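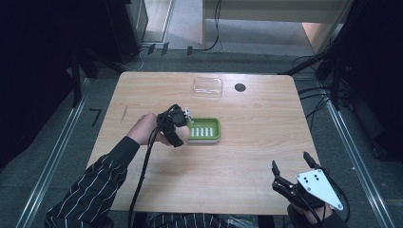

Slide 1. Tabletop work with two hand-held grippers, soap dish and clear lid.

Speaker notes: Good practice for hand-held gripper stations
Shazia Satti, Policarpio operations group
1 Jun 2020

Welcome the audience. State that the talk covers the Welen station rules, second edition, and that questions will be taken after slide 6. Keerthana Kotian will answer those on data retention.

Opening point. The rules apply to any session in which an operator works with a gripper in each hand. They do not cover arms mounted on a base. Those remain under the Prallitz manual until it is revised in August.

Cables. Draw attention to the cable running from the left gripper over the front edge of the table. Rule 4 asks the operator to move both grippers through their full reach before the first task and to stop if a cable pulls tight. A minimum of 40 cm of slack is required at the table edge. Cables on the floor are to be routed away from the operator's feet.

Objects. The green dish is small and has a glossy rim, and the lid farther back is nearly transparent. Items of both kinds are permitted. Rule 7 states that clear items must be named on the task sheet, so that a reviewer knows to look for them. Please read the rule aloud; it was misquoted in the first edition.

Table surface. Existing marks, such as the thin scratch on the left part of this table, are entered in the station log. A new mark is reported at the end of the session. Openings in the tabletop are listed as well, and small parts are kept clear of them.

Session limits. One operator completes no more than 70 task runs before a break and no more than 200 in a day. Pause here. Sites using Clevo scheduling software should check that the daily limit has been entered by hand, as the default is 100.

Sleeves. Long sleeves are allowed if they fit closely at the wrist. Loose cuffs must be fastened before the grippers are picked up.

Next slide: the station log, page by page.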